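Ticket 271 — transponder drops laps, Pistdale enduro bike

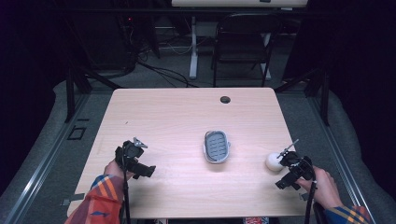
Desk at the Pistdale end, small gray container with the ribbed panel inside.

Status: open, waiting on rider
Opened by: Theda Schwerdtfeger
Event: Hirkholm cross-country, June round
Bike no: 196

Problem as reported
Timing shows 196 missing laps 4 and 7 of the morning race. Rider says she did all nine, pit board agrees, and the marshal at the creek crossing has her through both times. Results went up with seven laps. Protest in at 12:40, results set to provisional for that class only.

Log

12:55 — Pulled raw file from the finish loop. No hit at all for 196 on lap 4. Lap 7 has one weak hit, filtered out by the software. Every other lap fine. Bikes either side of her read OK both laps so not the loop, or not only the loop.

13:10 — Checked threshold. Somebody had it at the motocross setting from Bergeron. Dropped it back to 24 and re-ran the file. Lap 7 comes back. Lap 4 still nothing.

13:25 — Backup antenna on the Villton side of the finish chute. File had no morning data, clock was never synced so everything landed under yesterday. Shifted it, lap 4 is there. One clean hit, time fits between laps 3 and 5. Good.

13:40 — Corrected lap count sent to race control. 196 goes to nine laps. Two other riders in the class looked at as well, no change.

14:05 — Looked at the bike in parc ferme. Transponder is zip tied to the left fork guard, one tie snapped, unit was swinging. Could be facing any which way over the loop. Retied with two, pushed her round the chute by hand, five passes, five reads. That's at walking pace so doesnt prove much.

14:30 — Afternoon race off. Watching 196 live.

15:50 — Finished, all laps read, weakest hit still well over threshold. Leaving the loop alone.

Still to do
- Rider to send transponder in for a battery check. Says it's the original one and has been on three bikes. Swap for a rental before next round if it's not back in time
- Sync backup clock BEFORE practice, not at lunch. Add to the setup sheet
- Save enduro settings as their own profile so the Bergeron ones stop getting loaded by defualt
- Loop cable in the chute is under 10 cm of mud, dig out and re-lay on the hard stuff by the gate

Note for whoever picks this up
Raw files are on the timing laptop, folder Hirkholm June, one for finish and one for backup. Use the shifted backup copy, the other has wrong times. Don't re-run the whole event with the new threshold, only that class was protested and the rest are signed off — ask me first.

Will close once the battery result is in.
Theda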